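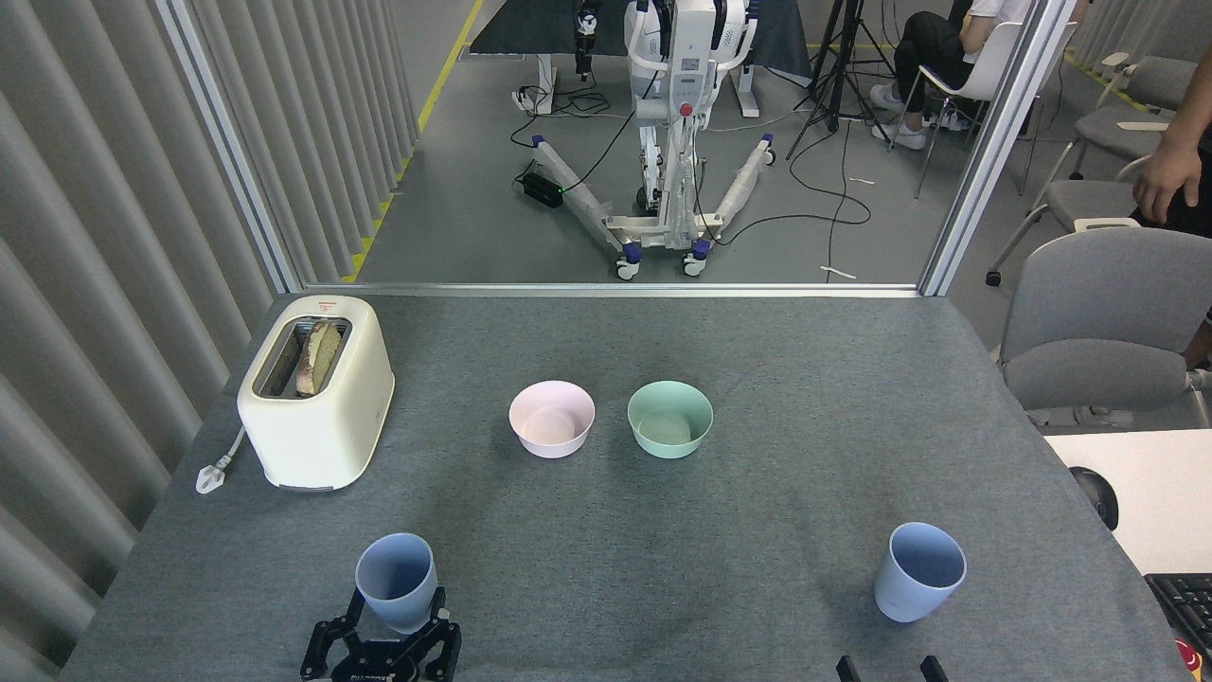 Photo: Aurelio Bermúdez

Who Is on the Roll? Membership Claims at the Pustico Society, Bralten
Project report, Community Organizations (second-year option)
Aurelio Bermúdez
Submitted 29th January

Why I picked this

The Pustico Society has a brochure. It is in a rack at the Bralten public library, next to the bus schedules, and on the back it says the Society has "2,070 members and growing" in its four lodges. I pass one of those lodges, Pretorius Hall, on my way to class. The lights are usually off. So my question for this project was a plain one: what does the Society mean by a member, and is the word "growing" true in any way a reader would recognize?

Our course readings say that fraternal and benevolent societies in American towns have mostly lost members over the past few generations. Most of the readings treat this as settled and go straight on to the reasons (television, women going out to work, long commutes, insurance becoming something you get from an employer). A society that says it is growing against that trend is either doing something unusual or counting in an unusual way. I went in suspecting the second. I should say so at the start so the reader can allow for it.

What the Society is

The Pustico Society began as a burial and sick-pay club for quarry workers. Members paid in each week, and if a man was hurt or died the club paid his household. That part is well documented, because the early claim books were given to the library and I was able to read them. They are dull and very convincing. Each entry has a name, an injury, an amount and a signature.

The sick pay ended long ago. What replaced it is harder to pin down. The brochure lists fellowship, service, scholarships and "the preservation of our traditions." The lodges are Pretorius Hall, which is the oldest, the Zonero lodge across the river, and two smaller ones in towns outside Bralten that meet in rented rooms. Each has an elected head, called a Warden, and each keeps its own books.

What I did

I read the claim books, the Society's newsletters that the library keeps, and the bylaws, which the Zonero lodge lent me. I talked with the Wardens at Pretorius Hall and Zonero and with several people who used to belong. I agreed not to use names. I went to two open evenings at Pretorius Hall and one at Zonero. The two smaller lodges did not answer my letters, so everything I say about them is secondhand.

I asked to see the current roll and was told no, for privacy reasons. I think that is a fair answer. It does mean I could not check the total myself, and nothing in this report should be read as if I had.

What counts as a member

The bylaws are the most useful thing I read. They describe three kinds of membership. A full member pays dues, which are 10 dollars a month at both of the lodges I visited, and can vote. A life member is someone who paid for long enough to be excused from further dues. An associate is "any person enrolled by a lodge in connection with its activities."

The last one did most of the work, in my opinion. I asked the Warden at Zonero what it covered. She said that people who sign up for the spring supper are enrolled as associates, and so are families who rent the hall for a party and fill out the form. I asked whether they know they have been enrolled. She said it is on the form. I looked at the form and it is, in the paragraph after the one about cleaning up.

I then asked how an associate stops being one. The bylaws have no answer. A full member who stops paying is dropped after a year. A life member is removed on death, if the lodge hears about it. An associate has nothing to stop paying and so, as far as I can tell, stays on forever. A list that can only be added to will always be growing. I don't need to see the roll to know that.

The Warden at Pretorius Hall disagreed with me when I put this to him. He said the associates are real people who have come through the door, and that churches and alumni groups count the same way. He may be right about the churches and alumni groups. I didn't study them. But a reader of the brochure would picture people who chose to join, and I think the Society knows that.

The scholarship

I expected the scholarship to be another soft claim, and I have to report that it held up. The Society says it gives 800 dollars each March to a graduating student in Bralten. The newsletters name the student every year, and two past recipients I reached both confirmed that they were paid in full. One of them said the check came before the ceremony, which she appreciated because her books were due.

I am less impressed by how it is described. The brochure says the Society "sends Bralten's young people to college." One award a year does not do that. It helps one person buy books and maybe a bus pass. The people I spoke to at the lodge described it modestly. The brochure is where it gets inflated, and I was never able to find out who wrote the brochure. Both Wardens thought it was the other lodge.

The evenings

My notes from the open evenings are uneven, partly because people kept talking to me. The first evening at Pretorius Hall had a short ritual at the start, with a reading and a bell, and then cards. The second was mostly a discussion of the furnace. At Zonero there was a talk on the history of the quarry, and the questions afterward were better than the ones in most of my classes.

Most of the people there were retired. I asked several what they would lose if the lodge closed, and I was ready for speeches about brotherhood. What I got was more specific. One man gets a ride to his eye appointments from another member. A woman whose husband had been a life member said that people from the lodge had cleared her driveway all winter without being asked. None of this is in the brochure. It is also much closer to what the old claim books record than anything that is.

I want to be careful here. These were people who still come. The former members I talked to told a different story, in which they moved across town, missed some meetings, and never got a call. One said he only learned he was still getting the newsletter when the new owners of his old house forwarded it. If I had only gone to the open evenings I would have written a warmer report, and I think a less accurate one.

What I can and can't say

I can say that the total in the brochure includes people who never meant to join anything, and that the rules give no way for most of those people to leave the count. I can say that the scholarship is real. I can't say how many full members there are. The Warden at Zonero offered that her lodge has "enough to run a supper and not enough to fix a roof," and that is the best estimate I was given.

I also can't say whether the Society is shrinking. It would fit the pattern in our readings, and I believe it is, but believing it is where I started, and I did not find the evidence to prove it. The newsletters used to print the number of full members at each lodge every year. Then they stopped. I asked why and was told that it took up space.

Problems with the project

I wrote to the smaller lodges too late. I should have done it in the first week and then gone in person. I also should have asked for totals by category instead of asking for the roll itself, since totals would not have raised the privacy question. By the time I thought of that, the Pretorius Hall Warden was away, and the Zonero Warden said she would have to check with him.

My talks with former members all came through one person who introduced me to the rest, so they probably know each other and may have left for similar reasons. A better version of this project would find people who left separately.

Sources

Claim books of the Pustico Society, Bralten public library, local history shelves.
Pustico Society newsletters, same location, incomplete run.
Bylaws of the Pustico Society, copy lent by the Zonero lodge and returned.
Pustico Society brochure, undated.
Hall rental form, Zonero lodge.
Conversations and open evening notes, kept by the author.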